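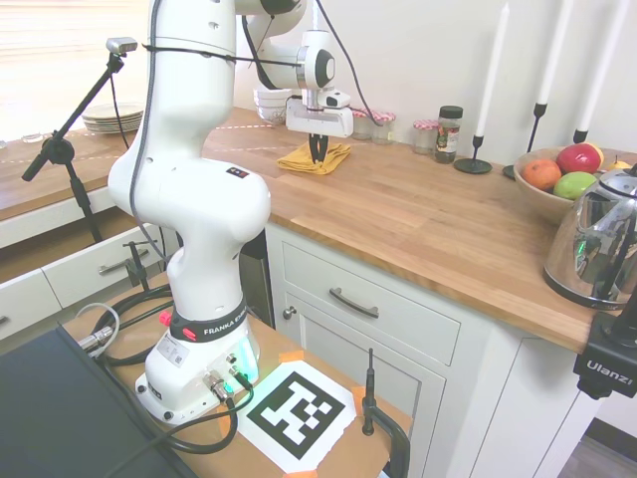 The yellow cloth, folded.

Bus to Celach

Missed the first one. Of course. Stood in the shelter with the bag between my feet and watched it go up the hill past the feed store, the indicator still going, tick tick, though it had nowhere to turn.

Next one, 30 minutes. Rain coming sideways. I read the timetable. Read it again. Somebody had scratched a heart into the plastic over the Sunday column and then scratched it out.

My sister had rung at breakfast. Come now, she said. Not tomorrow, now. She's asking for the pears.

What pears.

You know what pears.

I did know. The tree behind the house at Zurkia, the one Mum planted the year I was born, hard little green things that never got soft, you had to stew them for hours with a whole lemon and even then. We hated them. We ate them every winter off the blue plates. And the house was sold, had been sold for years, to a couple with a trampoline.

So. I'd gone round there first. That's why I missed the bus.

Knocked. No one. Knocked again, looked at the dog, the dog looked at me. Went down the side like a thief. The gate still had the trick to it, lift and shove, and my hand did it before I'd thought. The tree was smaller. Or the fence was higher. September had stripped most of it but there were four left up near the top, and I'm not young, and I got up on the trampoline.

I'll say that again. I got up on the trampoline, in my good coat, in the rain.

Got them, though. All 4. Wrapped them in a tea towel and put them at the bottom of the bag and left a note under the mat that said Sorry about the pears, will explain, and then didn't put a number on it.

The second bus came. Number 202, same as when we were kids, heater going full bore, windows all fog. The driver had the radio on low, a cricket match somewhere it was dry. I sat up front. Tapped my foot. Every stop some old fella getting off one shoe at a time and me thinking come on come on, and then ashamed of it, and then thinking it again.

Past the Tridier turnoff. Past the mill. Water lying in all the paddocks and the cows standing in it as if they'd been told to wait there.

She used to drive this road with her knees. Peeling an orange. Us screaming in the back. She'd pass the bits over her shoulder without looking and you had to be quick or your brother's hand got there first. She never once said sorry and she never once hit anything, except the letterbox, which she said had moved.

My phone went. My sister. Where are you.

Baptiste Bridge.

Hurry up.

I'm on a bus, I can't hurry up a bus.

Silence. Then, she's had her hair brushed. She wanted it brushed before you came. And then neither of us could talk so we both pretended the line was bad.

The hospital's at the top of the town, they always put them at the top. 73 steps from the road or you can go round by the ramp. I took the steps. Halfway up the bag handle went and I carried it like a baby, both arms, puffing, people coming down giving me plenty of room.

Second floor. Wrong end. Back agian. A nurse pointed without stopping.

She was very small in there. The hair was beautiful. My sister stood up and gave me the chair and I didnt take my coat off, just got down into the bag, jumper, slippers I'd brought for some reason, the book, and there at the bottom the tea towel, and I put it on the blanket and opened it.

Mum looked at them for a long time.

Those are raw, she said.

I know, Mum.

You can't eat those raw.

No.

She got her hand out from under the sheet, took a while, and picked up the littlest one. Held it to her nose. Closed her eyes. Outside a trolley went past with one bad wheel.

Did you get the lemon, she said.

And I looked at my sister, and my sister was already doing up her coat.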